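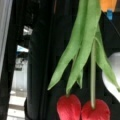 How early should the house be checked before a family matinee?

Ninety minutes before the doors open is what we ask for at the Hevum, and two hours if there's a costume character or a sing-along, because the little ones tend to arrive early and all at once.

## Family matinee walk-through, Guvstead

Checked by Kuldeep Kaushik, Monday, before the penguin double bill. Comments are mine and I'm sorry in advance for the length of them, but whoever opens up next will want the whole story!

**Auditorium**

- [x] Aisle lights, both sides. All glowing. Row F flickered when I stamped beside it, so I pushed the strip back into its channel and it has behaved since.
- [x] Seats, all 101. I sat in every one (my favourite part of the job, and good for the knees). Seat C4 still tips forward more than I'd like, so it's taped off with the nice yellow tape.
- [x] Booster cushions, 39 in the bin. Two have split seams and have gone home with me for mending.
- [ ] Carpet edge by the left exit. Lifting at the corner, just enough to catch a small shoe. Taped for now, needs the proper metal trim.

**Exits and foyer**

- [x] Exit doors open fully with one push. The rear one is stiff in cold weather, so please give it a good shove yourself and don't just look at it.
- [x] Stroller parking marked out along the poster wall, clear of the extinguisher. Parents are lovely about this if you greet them at the door and point.
- [ ] Cardboard iceberg from Brandidano. Gorgeous thing, but it wobbles. Needs a sandbag on each foot before any child is allowed near it, and they will all want to be near it.

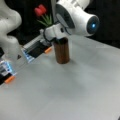

*White arm above the tabletop, gripper open.*

**Projection and sound**

- [x] Booth clear, fan running, nothing stacked on the vents.
- [x] Sound level. Brought down two notches from the evening setting for the cartoon short, which opens with a very loud brass band. I tried it from the front row and was glad I had.
- [x] House lights left at the low glow for the whole program. It washes the colour out a touch, and I'd still take that over a four-year-old hunting for the washroom in the dark.
- [ ] Spare lamp. Box is on the shelf, but the label says Seidel and I couldn't find the matching number in the binder.

**Snack counter**

- [x] Popcorn kettle guard latched, cord tucked behind the counter.
- [x] Allergy card out front, in the big lettering.
- [x] Straws and lids topped up, 300 of each.

Three items still open, then, plus seat C4. I'll look at the carpet trim again before the second feature, and the sandbags are in my trunk.

K.K.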